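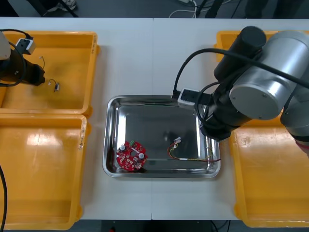
Set-up for section 4: tray in the middle, two bins either side, one board and one harness waiting to be sorted.

23 Jul 2018
By Enikő Oláh

4. Your first sort with the Zinomby two-arm kit

Right, if you've got this far you've bolted both arms down, run the cables back to the controller and been through the safety checks in section 3. If you skipped section 3, please go back and do it, I'll wait! It takes ten minutes and it includes the stop button test, and you really do want to know that your stop button works before anything starts moving over a table.

What we're going to do now is the plain four-bin sort. Mixed parts go in the steel tray, and the arms lift them out and put them in the right bins. I always start new owners on this one, even the people who bought the kit for something far fancier, and I use the same table layout every time I teach it at Brallisberg so that the steps match what's in front of you.

4.1 Laying out the table

1. Put the tray in the middle of the table with its long sides running left to right. If your table is made from two tops pushed together, the tray can sit right across the join, but check with your hand that one side isn't higher than the other.

2. Set two bins on the left and two on the right, one behind the other. Yellow is what we ship. You can use your own bins if they have low sides (the arms don't like reaching down into anything deep).

3. Write on the rims of the bins with a marker. The software doesn't read the writing at all, it's for you, and after a long afternoon you'll be glad of it.

4. Open the Layout page and choose "Four bins, centre tray". Drag each outline on the screen until it sits over the real thing. Mohit Sachdeva, who wrote this page, swears you can do it in under a minute. I never have.

Note: shiny trays throw bright streaks when there's a strong light overhead. If the preview keeps drawing a box round a streak, turn the Glare slider down a notch at a time until it stops. Mine lives at 37 and I haven't touched it since May.

4.2 Choosing parts to start with

Pick two things that look nothing like each other. A bare circuit board and a short wire harness make a lovely pair — one is stiff and easy to find, the other flops about and will show you very quickly if your grip settings are off. Lay them in the tray side by side with a bit of space between them. Piling comes later, in section 6.

CAUTION: Boards with tall parts on them need to be held by the edge. Set Grip Force to Low before the first pick. I cracked a board on Medium in my first week and Ernő Farkas still brings it up.

CAUTION: Don't use a board that's connected to power, or one with a battery fitted.

4.3 Running the sort

1. Stand where you can reach the stop button without leaning over the table.

2. On the Run page, give the board to the left arm and the harness to the right arm. In this layout I send both to the near bins, left and right, and keep the far pair for the small wired bits and odd cables.

3. Set Speed to Slow and press Start. Keep your hands off the table from now until the light goes green again.

4. Watch the first pass all the way through. I know it's tempting to make tea.
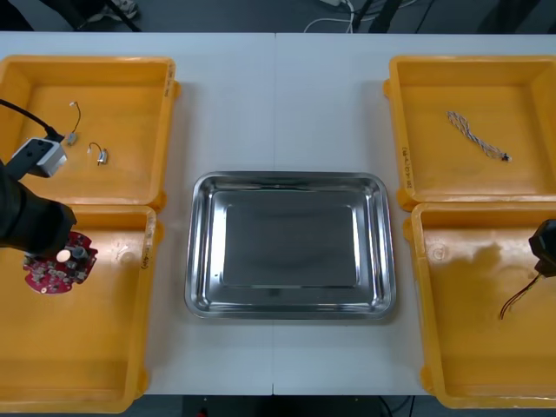 5. When you're happy with the way a part hangs over its bin, press Confirm Drop. On the first pass the arms ask you each time, and you can switch that off later under Prompts.

6. Put the parts back in the tray, turn them to a different angle and go again. I'd do this five or six times before you change any settings, or you'll end up chasing a fault that was only one unlucky grab.

Note: wires dangle, and the kit knows they dangle, but it only guesses how far. If a harness drags on the bin rim on its way over, raise Carry Height. The number is in millimetres and it comes set to 196, a touch low for long harnesses. I go up to 236 and leave it there.

4.4 If something isn't right

The arm stops above the tray and shows code 727. It can't settle on a grip. Move the part away from the tray wall and press Retry.

The harness comes up by one wire. Open Pick Point and tap nearer to the connector, or to wherever the wires are bunched together.

Both arms wait and neither moves. You've probably drawn two bin outlines overlapping. Go back to the Layout page and nudge them apart.

The cables on the arm pull tight at full stretch. Stop the run and give them more slack at the wrist loop, as in section 2. Please don't carry on with a tight cable, even for one more go.

Anything else, ring the Nomlow support desk and ask for Erzsébet Kun or me. Have the log open when you call, it saves so much hunting about. Section 5 covers saving your layout so you don't have to drag those outlines again tomorrow.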